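Skellel Growers Switch to Smaller Berry Packs

Strawberries from the Skellel packing shed will be sold in a smaller clear clamshell starting in August, the growers' group said this month. The new pack replaces the open cardboard punnet the shed has used for 18 years.

The group shipped 3,939 trays of strawberries last season, and 114 of them came back from stores, most with bruised fruit in the bottom layer. A shallower pack with a hinged lid should keep the weight off the lower berries, according to the group's notice to members. Fruit will still be packed with the caps on. 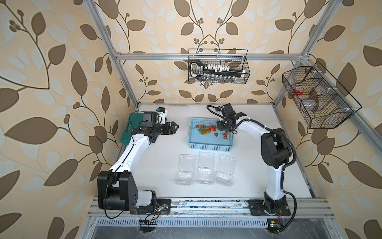

Some store managers would have liked to keep the cardboard. The produce desk at Karamanlidis Market said its customers ask for less plastic every summer, and that it would take the clamshells only if the empties could be returned at the store. The Skellel group said it was willing to try that and is looking at a drop-off bin beside the berry display.

The clamshells will go first to Karamanlidis and to the two Orora farm stands on the county road. Other stores will get them once the remaining cardboard is used up.

Prices will be set by each store. The group asked shoppers not to rinse berries until they are ready to eat them and to keep the closed pack in the refrigerator.

Members who need packs for their own stands can pick them up at the shed between 7 a.m. and noon. Orders for more than one case should be placed 2 days ahead.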